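Sorting and Packing Assistant, Headwear – Fostemo

Fostemo is filling one part-time post at its packing room. The work covers soft goods, mainly baseball-style caps, which are sorted by color, shaped or folded, and placed in clear plastic bins. The post is for 16 hours a week and reports to Zuzanna Kurek.

Work is done standing at a wooden table. Bins stay on the table while they are being filled and are moved to the shelves only when closed.

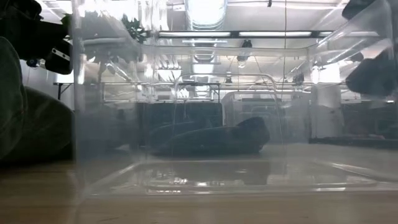 Duties:
Sort incoming caps by color and closure type. Dark green and navy are kept apart at all stages.
Check crown, brim and strap opening. Set aside anything with a broken strap or loose stitching.
Lay caps flat in the bin. Crowns may be folded in; brims may not be bent.
Wipe bins inside and out before reuse – lint and finger marks show through the plastic.
Enter bin totals on the Endo sheet at the end of each shift.

Clothing must be plain, with no loose cords or jewelry at the wrist. Long sleeves are allowed.

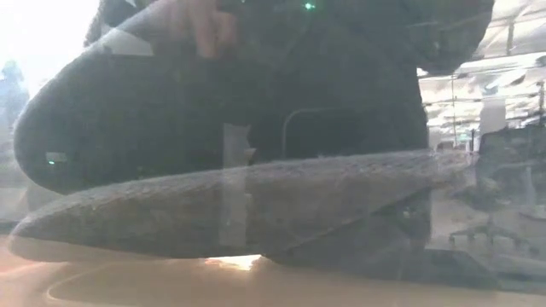

Dark clothing, seen through a hazy transparent surface.

Requirements:
Able to stand for up to 2 hours between breaks.
Able to tell navy from slate blue and dark green under indoor lighting. A short color check is part of the interview.
Basic written English for labels and the bin sheet.
Previous packing work is useful but not required. Training takes 14 hours, paid at the full rate, and is given by Kevin Rengifo.

The floor is concrete. Closed shoes with a cushioned sole are recommended and are not supplied.

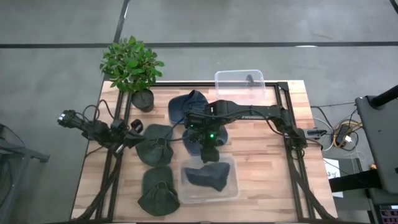 Caps from the Skullo order make up most of the current work and will continue until October. After that the post moves to mixed headwear on the same hours.

To apply, send a one-page résumé and your available hours to Marcus Crenshaw, Fostemo, by 30/05/2026. Interviews take 40 minutes, including the color check and a trial fold.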